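# Trasora Large Spur Gear, Blue

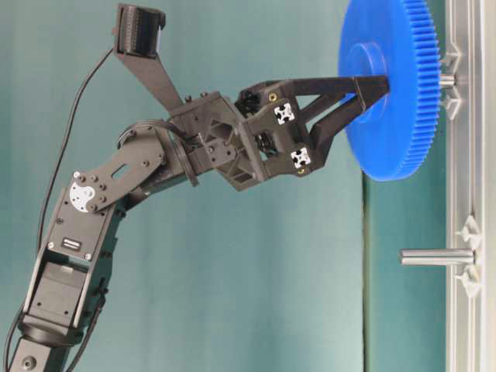
*Reading time: 2 min*

The Trasora large spur gear is a plastic gear for demonstration frames, classroom gear trains and light hand-driven mechanisms. It is supplied in blue only. Teeth are straight cut and run parallel to the bore, so any two gears of the same module will mesh on parallel shafts.

## Mounting

The gear is intended for use on aluminum extrusion frames. Fix the shaft carrier to the extrusion first and leave its screws finger-tight. Slide the gear onto the shaft, fit the retaining collar, then bring the mating gear into position. Check for free rotation through one full turn before tightening the carrier.

Frames over 50 cm tall need 2 carriers per shaft.

## Specifications

| Item | Value |
|---|---|
| Type | Spur, external teeth |
| Material | Plastic |
| Color | Blue |
| Module | 3 |
| Maximum speed | 50 rpm |
| Rated life, hand-driven | 2,000 hours |
| Lubrication | None |

Do not use petroleum-based grease. Wipe clean with a damp cloth.

## Compatibility

Fits Trasora and Wellico shafts with a keyed end. Jeton shafts require the adapter bushing, sold separately. Not suitable for helical or bevel gears.

## Ordering

Sold singly or in packs of 3. Shaft, collar and carrier are not included. Orders from the Triệu warehouse ship in the standard carton. The next production run is scheduled for September.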